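Print this page | E-mail this page

Gripper clips faucet on approach to sink cell
Posted in March by Brock Grewal

I maintain a simulated kitchen cell on a Kulon controller. The sink is one unit, a drainboard plus a deep basin, with a tall gooseneck faucet. Plate placement into the basin fails on 21 of 50 runs with a collision stop. The planner log names the faucet spout as the contact body. I have already re-zeroed the wrist and reloaded the tool file.
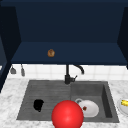 Does the faucet need its own collision model, or is the one bundled with the sink enough?

Give it its own. The bundled model is a single hull over the sink and spout, and it closes off the space under the arch.

Hafþór Vídalín

Split the mesh first. Base, riser and arch as three separate bodies, padding set per body. Then move the home pose to the countertop past the far end of the drainboard, on the side away from the spout. 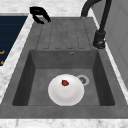 From there, set one waypoint above the basin and come down vertically. Keep the wrist angle fixed during the descent. If the planner rotates the wrist over the rim, lower the joint limit — don't raise the padding.

Check the basin walls too. They have to be in the model as four plates and a floor. A solid block will reject every goal inside the basin.
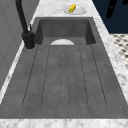
After that, rerun the same 50 seeds. New seeds tell you nothing about the old faults.

Santino Echeverría

I had this on the Hurex build and just turned the speed down. Seemed to help. Might be the tool file again, mine reverted after every update.

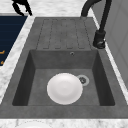
Also check your units. One of our meshes was in inches.

Comments

Amrit Campbell: Speed has no effect on a planning collision. Split the mesh.

Brock Grewal: Split done, home pose moved. 27 seeds in, no stops so far.

Thierry Lecomte: Which padding value on the arch?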